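Gripper comparison for bottle shelves: frequently asked questions

Last updated Sunday, June 14, 2020

These are the questions we get most often about the Nilora trial, in which we are comparing three grippers for picking and facing up bottled drinks. If yours isn't covered, write to the Ullby workshop and we will add it when we next revise the page.

Which grippers are in the trial?

A two-finger parallel gripper with rubber pads, which we call Yuan. A three-finger adaptive gripper, Inent. The third is a plain suction cup on a spring mount, which never got a name. All three bolt to the same wrist plate, so the arm and controller stay the same throughout.

Why bottles?

Shops sell a lot of them, and they are awkward. The plastic gives when squeezed, the shoulders slope and the caps are a different width from the body. Most shelves are also stocked at least two deep, so a gripper has to reach one bottle without pushing the one behind it out of line.

How many picks have you done?

2241 so far, on a test shelf in the workshop. Each gripper does runs of 200, then we check the pads or cup for wear and swap to the next. Runs stopped early for a fault are logged but left out of the comparison.

Which one is winning?

It depends on the row. Yuan is the quickest on the front row when there is a gap either side of the bottle. Inent needs less of a gap and copes better with bottles that are leaning. Suction is good on flat-sided cartons and poor on curved labels, where the cup leaks along the edge of the paper. We dropped it from the bottle runs in May and kept it for cartons.

What do you compare them with?

With people's hands. We look at footage taken from head height in ordinary shops, because the arm's main camera sits at about the same level. What we want to know is where the hands go, how far the fingers open and how much of the shelf the forearms hide.

The picture shows a middle shelf of tall bottles with white caps. Both hands are on the yellow-green group, the left spread around one bottle and the right with its fingertips at the cap and front of another. The two forearms come up in a V and cross in front of the shelves below.
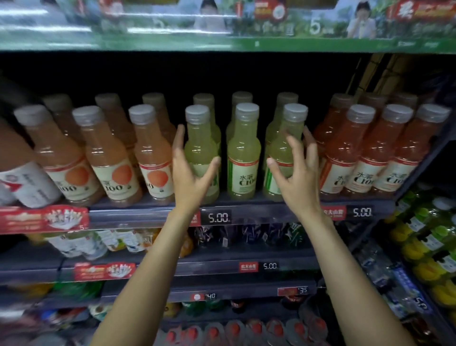 Annick Charpentier wrote to say that we are reading too much into two-handed reaches. A single arm can't copy them, she says, and she would sooner see us test one good side grip with a camera on the wrist than spend another month on hand positions. She also asks if we have tried gripping by the cap alone.

We have tried the cap. It works for lifting straight up, but under a low shelf there is no room to lift straight up, and once the bottle is tilted forward it swings. A side grip just under the shoulder was steadier with both Yuan and Inent. She has a fair point about the wrist camera, and we have moved it up the list.

Where is the camera now?

On a fixed post above the base of the arm. The trouble is that the arm blocks its own view at the moment it matters, much as the forearms do in the picture. With the wrist camera added we should lose less of the shelf, though the cable has to survive the last joint turning. Our first cable lasted 18 runs.

How wide do the fingers open?

Wide enough for every bottle we stock, with 26 millimetres to spare on the largest. The opening is seldom what stops a pick. The thickness of the fingers matters more – they have to go down between two bottles that may be touching.

Does the colour of the drink make a difference?

To the camera, yes. Clear bottles are the hardest to find, above all against a dark back wall. A white cap helps a good deal in that case, and our software now looks for the cap first and works down.

Can the arm read price tags?

No. It uses the front edge of the shelf to line itself up and ignores whatever is fixed to it.

Can I borrow a gripper?

Inent, no, as we only have the one. There is a spare Yuan that can go out for up to two weeks. You will need your own wrist plate and a controller with a free serial port. Please send the pads back even if they are worn – we measure them.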